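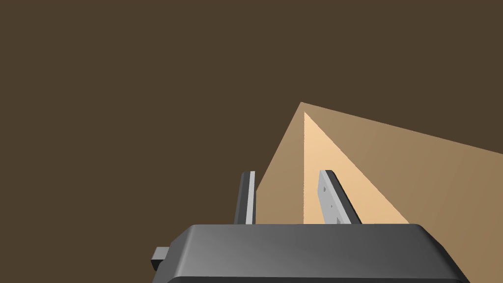

Wrist view in simulation, gripper open and nothing between the fingers.

Plivombridge, reviewed by Juniper Strickland
July 13, 2019

Plivombridge is a training kit for two-armed robots, built on the Usuga method: collect 4,000 simulated episodes, train one policy on them, then test it in rooms it has never seen. I ran it for 12 days on a single desktop.

Setup is easy. The kitchen tasks are the best part of the package, with small objects on a counter and two arms
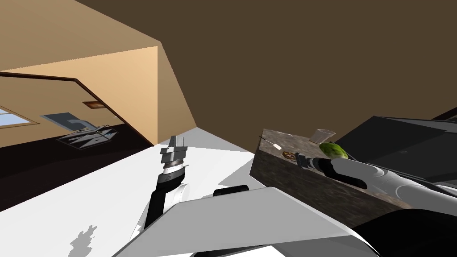

that share one policy. My runs completed 1,909 episodes before I stopped to check the logs. Grasping round items was reliable — thin ones were not, and the retry setting made little difference. Lighting is flat, so I would not expect the results to carry over to real cameras without more work.

The manual skips the reward file entirely. Birkia's kit documents this better but costs more. Version 3 is due in August.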